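Yoga Ismail
Okay, long thread, get a drink. I've spent most of July comparing two hands and three wrist cameras on the same robot, and several of you asked me to write up what I'd keep and what I'd send back. I'm going to ramble a bit because the useful parts are mostly in the small stuff.

Yoga Ismail
The task is cabinet doors. Reach for the door, open it, let go, close it. I know it's not glamorous, but a door will teach you more about a hand in one afternoon than a week of picking up foam blocks, and I will defend that opinion at any dinner table. 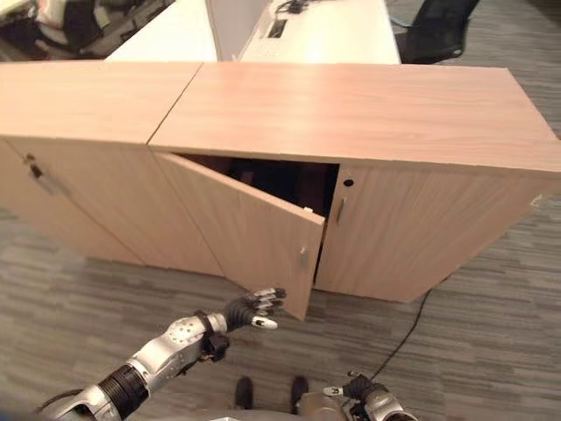
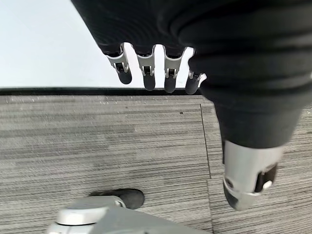 Yoga Ismail
So, the two hands. The first is the Jireck, which we've had for a while and which I already had feelings about. The second is the Gellov, which came in a very nice case with a very thin manual. Same arm, same controller, same doors, same person (me) grumbling at both of them.

Yoga Ismail
I did 184 door attempts in all with the Jireck before I let myself touch the Gellov. My old habit was to swap back and forth whenever I got bored, and then I could never tell if a bad run was the hand or the calibration I'd just disturbed. Please learn from my lost weekends!

Yoga Ismail
First impression of the Jireck: it's strong, and it's slow to change its mind. Once the fingers close they stay closed, and if the wrist is a few degrees off, the whole arm ends up arguing with the hinge. You can hear it in the joints. I've started to recognize the sound from the next room.

Yoga Ismail
The Gellov gives a little. The fingers have some spring to them, so a slightly wrong grip sort of settles into a right one as the door comes around. I ran 129 attempts with it (fewer, I know, I know, I had to give the arm back to the others for a bit) and the difference in how calm it looked was the first thing everyone walking past commented on.

Yoga Ismail
Calm isn't the same as successful, though, so numbers. Jireck: 35 failures in those 184. Gellov: 7 failures in 129. I'm counting a failure as anything where I had to step in or where the door didn't get to the open mark. I am not counting the time I forgot to turn on the controller, which I'd like to keep between us.

Yoga Ismail
Before anyone orders a Gellov on the strength of that, please read the next few posts, because a fair share of the Jireck failures were the approach and not the hand at all.

Yoga Ismail
The approach planner comes from Ulotow and it was tuned for a hand with a shorter thumb. It would bring the fingers in at a lovely angle and then the thumb would arrive late and bump the door before anything had closed. Three evenings of moving the tool point by tiny amounts, and most of that went away. The Gellov got the benefit of the fixed version from day one, so it had an unfair head start and I want to say so plainly.

Yoga Ismail
If I had another month I'd run the Jireck again from scratch with the corrected tool point. I think the gap would shrink. I don't think it would close, because the failures where the grip was good and the arm fought the hinge are all still in there, and those belong to the hand.

Yoga Ismail
Slim vertical handles, by the way, are harder than they look. Your own fingers go in behind one without a thought. A robot finger with a fat pad on the end needs to know where the handle is very well, and it needs to come in from the side with the open gap. We ended up doing two different motions: hook the handle when the door is shut, and push on the free edge from the inside once it's partway open.

Yoga Ismail
That second motion was the single biggest improvement in the whole exercise and it cost nothing. Once the door is ajar, let go of the handle! I had been dragging the handle through the full swing like a stubborn person carrying every grocery bag in one trip.

Yoga Ismail
Now cameras, which is where I expected to be bored and wasn't. We have one at the head and one at the wrist, and I tried three different units at the wrist. The head view is the one I'd use to decide which door and roughly where to stand. It gets you close. Then in the last little stretch the hand itself starts to cover up what you care about, and you want the wrist view.

Yoga Ismail
The trouble with a wrist camera is that a lot of what it sees is hand. Mount it too far back and you get a fine portrait of your own knuckles. Mount it too far forward and it's the first thing to hit the door. I moved ours so many times that the screws started to feel loose and I had to replace the whole set.

Yoga Ismail
What I settled on: tilt it so that all the fingertips stay in view when the hand is open, and accept losing some of the world on the palm side. Seeing the fingertips and the target together is worth far more to me than a clean wide view of the room. Other people will tell you the opposite and they may have different doors.

Yoga Ismail
Of the three units, the Milošević was the one I kept. The colors are nothing special. But the exposure is steady when the wrist swings from a bright wall to a dark cabinet interior, and the other two would both go blind for a moment right then, right when the fingers were about to touch something. You can fix some of that in settings. I got tired of fixing it in settings.

Yoga Ismail
Lesser complaint, same topic: repeating patterns. Anything that tries to guess motion from the floor gets confused over stripes. I masked the lower part of the head view for the motion estimate and the drift calmed down a lot. If your robot seems to be sliding sideways while standing perfectly still, look at what it's standing on.

Yoga Ismail
A word on controllers, since two people asked. I tried both a stiff position mode and a softer mode where the arm is allowed to give. With the Gellov you can get away with stiff. With the Jireck you really do want soft, and you want it switched on before contact. Switching it at the moment of contact gave me a little hop in the wrist every time – small, but enough to pop the fingers off the handle.

Yoga Ismail
Soft mode does make the arm sag when it reaches far out. I added a small upward correction that grows with reach, done by hand with a ruler and a lot of patience. It isn't elegant. It has held up for two weeks and I've stopped thinking about it.

Yoga Ismail
Also, cables. Walk the floor before every session and look at where each one goes, then look again with the robot in its starting pose. I do it at eight in the morning with coffee in hand and it takes one minute.

Yoga Ismail
So what would I buy? For doors, drawers, anything on a hinge or a rail: the Gellov, and I'd budget a few days for the manual being so thin. For lifting and carrying I'd still reach for the Jireck. It holds on to things beautifully, and I've never had it drop anything heavier than my expectations of it.

Yoga Ismail
Someone wanted to know about wear. The pads on the Gellov are getting shiny already, and I don't have spares yet, so I can't tell you how much grip that costs. The Jireck pads look the same as the day they went on. If you're planning thousands of cycles, ask about pads before you ask about anything else.

Yoga Ismail
Next up is closing doors gently, which I have been putting off. At the moment both hands close a door the way my nephew does. I have an idea about using the backs of the fingers and letting the soft mode take the last bit, and I'll post how it goes once I have enough runs to be fair to it.

Yoga Ismail
If you've done hinge work with either hand, or with a camera I didn't try, please reply with your mounting angle and your failure count. I'll read all of them, probably twice. And if you know where to get Gellov pads in less than a month, my messages are open!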